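Bramthorpe transfer thread, because my group chat has muted me and I have to put this somewhere 🧵

1/
So the word going round is that we're close to signing Telma Yáñez from Evberg before the July window shuts. A proper number nine! I've been asking for one since the spring, when we lost 2-0 at Stastasel and managed one shot all night, a header that went out for a throw-in.

2/
Quick background if you don't follow the women's side. We play everything through the middle, we keep the ball forever, and then we get to the box and everybody looks at each other. Rebecca D'Amico has been filling in up top and she's a ten. She wants to turn and pass. Every time she gets stuck with her back to goal I get a little sad.

3/
Yáñez is a totally different player. She runs the near post all day long, she's strong in the air and she'll press a goalkeeper in the 88th minute like it's the first. I watched her in the cup semi (terrible stream, froze during both penalties) and she dragged their center backs all over the place.

4/
The worry is her knee. She missed a good chunk of last season and Evberg were careful with her when she came back, lots of half-hour cameos off the bench. If we sign her and then ask her to start three games in eight days I will be writing letters.

5/
Also the paperwork. New signings have to be registered by noon to play in the second leg against Stastasel, and our club once missed a deadline over an unsigned form. I haven't forgotten. The form was one page long.

6/
Tickets for the second leg: the away end gets 398, and season card holders go first. Home side is 700 on general sale once that closes. I'm in section 144 again, same row, come say hi, I'll be the one yelling at the linesman about throw-ins.

7/
My lineup if she's registered in time: Yáñez up top, D'Amico right behind her, and please please please a real left back. I know we like the idea of the winger dropping in there. The first leg was what happens when the winger drops in there.

8/
Afternoon at the table, not refreshing the club page. 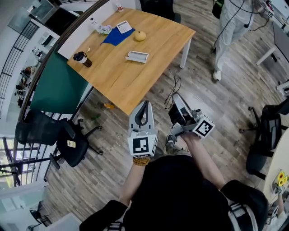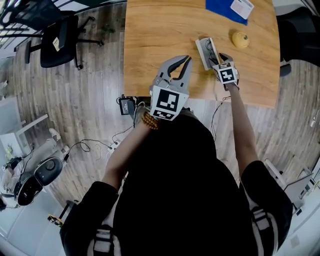
9/
OK I refreshed the club page. Nothing yet, just a post about the new parking arrangements. Chaudhry Lane is closed on match night so use the north lot, and get there early if you need a spot near the gate.

10/
Somebody asked who drops out if Yáñez starts. I'd take off one of the holding pair and go for it. We're a goal down at home, what are we protecting? Send me your elevens, I'll read them all before kickoff.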